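Robotics Club Report

The Coltville robotics club has 11 members this term, up on last year, and meets after school in the science wing until the late bus. Since October most of the work has gone into the drawer task for the Nomcombe Challenge. Teams must open a small plastic drawer, put a part inside and push it shut again. A full run scores 68 points. Our best so far is 30.

Closing has been easy to learn. Opening has been slower, as the fingers have to catch the lip of the drawer without dragging the whole unit along the table.
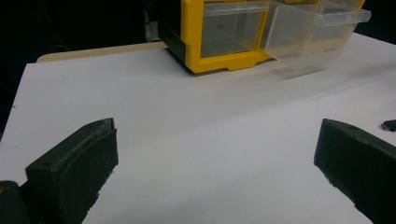
Members take turns guiding the gripper by hand and saving each attempt, and the software group uses those attempts to train the arm. They have 533 saved. Many of the early ones had to be thrown out when the start position was changed, so the younger members are now writing a setup sheet for everyone to follow.

The practice round against Sarmiento and Rasen is on 9th December in the gym. Families are welcome and there is no charge. We still need two folding tables and an extension cord for the day. Please leave word at the front office if you can lend either. Permission slips go to the office as well.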